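How Do You Teach a Robot to Fold the Washing?

You know how to fold a T-shirt. You may not do it very often, and you may do it in a way that makes your grown-ups sigh, but you know how. A robot doesn't. It doesn't know what a sleeve is. It has never been told to tidy its room.

You could try writing it a list of rules. "Pick up the corner" sounds easy enough, until you remember that cloth is floppy and the corner is hardly ever where you left it. A brick stays brick-shaped. A shirt can be a heap, a sausage or a sort of pancake, and the rules would need a page for each.

So the people at the Matubbar workshop use examples instead. A person steers the robot's arms through the whole job while a computer saves what the cameras see and how the arms move. One go, from start to finish, is called a demonstration. Then everything is crumpled up and they do it again. And again — it is just as thrilling as it sounds.

White cloth, seen from near the gripper and from further off: 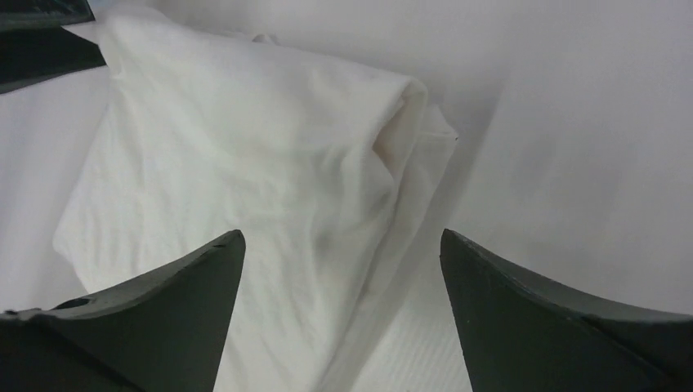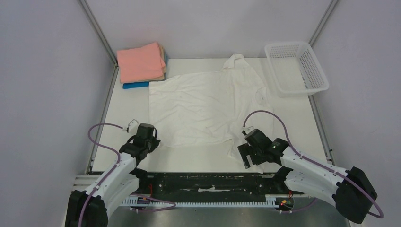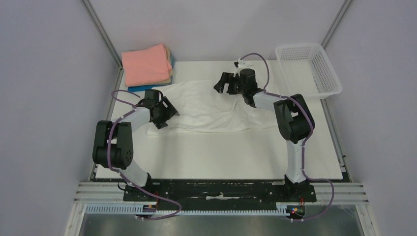
Dalia Mets is one of the people who does the steering. Her robot is called Proka, and the two of them spend most of Monday together. The plan is to collect 300 demonstrations before the learning part even begins. After 97 of them, Dalia says, she started folding things in her dreams.

Why so many? Suppose you had seen only 2 dogs in your life, and both were brown and asleep. You might think a dog was a kind of rug. A learning system has the same trouble. If the cloth always starts in the same spot, the robot learns that spot and is baffled by any other. So Dalia moves things about and makes a different mess every time. She is paid to do this. You, sadly, are not.

Bad goes have to be sorted out too. If Dalia sneezes and flings a sock across the table, the computer will save that just as carefully as a good fold, and Proka could end up thinking that flinging is step eight. Those goes are marked and kept out of the lessons.

When there are enough good ones, the computer hunts through them for patterns: when the cloth looks like this, the arms tend to move like that. Then Proka has a try without Dalia steering. The first tries are usually dreadful. Dalia gives it more examples of whatever went wrong, and Proka tries again.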